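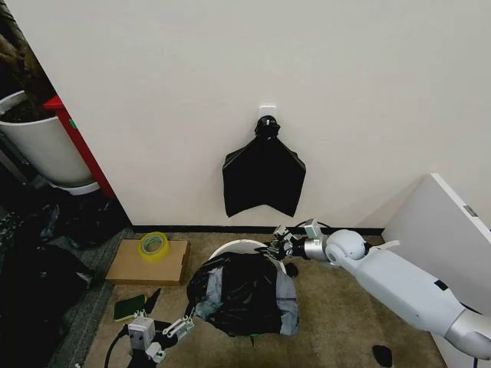
Bin liner

A bin liner (garbage bag if you're Canadian like my co-editor Dwight Bouchard, trash bag if you're from further south) is a thin plastic bag that goes inside a bin so you don't have to scrub the bin. I've been looking after this entry on the Saltwood household wiki since February, and I have more opinions on the subject than I ever expected to!

Materials

Most liners are polyethylene, and you'll meet it in two main sorts. The high-density kind is crinkly and thin and holds a fair bit of weight until something pointy gets at it. The low-density kind is softer and stretchier, usually a bit glossy, and it's what I'd pick for garden rubbish. Compostable ones are made from plant starch blends. They're lovely for kitchen scraps, but leave one in a warm cupboard for a year and it goes to bits in your hands (ask me how I know).

Colour

Black is the classic. The pigment is usually carbon black, which covers up all sorts of mixed recycled plastic, so recycled liners tend to be dark. Plenty of councils want clear bags for recycling so the crew can see what's in them. Check your own council's rules, they're all over the place.

Fitting

Fold the top over the rim of the bucket by a good hand's width, then push the middle down and let the air out the side. If the liner's too wide, twist the spare bit and knot it under the rim. Round bins are fussier than square ones, I reckon.

Hanging a bag without a bin

You can also knot a bag at the top and loop it over a wall hook. Adhesive hooks are fine for paper, wrappers and bits of tape, and the renters among us swear by them. Bukola Idahosa keeps one going in her hallway whenever she's packing up a house. I wouldn't put bottles in it, though.

Buying

Liners come on a perforated roll or folded flat in a box. My last carton from Dremovico had 300 in it and it's still going. Go by litres, and size up if you're stuck between two.

See also: Bucket, Packing tape, Compost caddy

Last edited 9th May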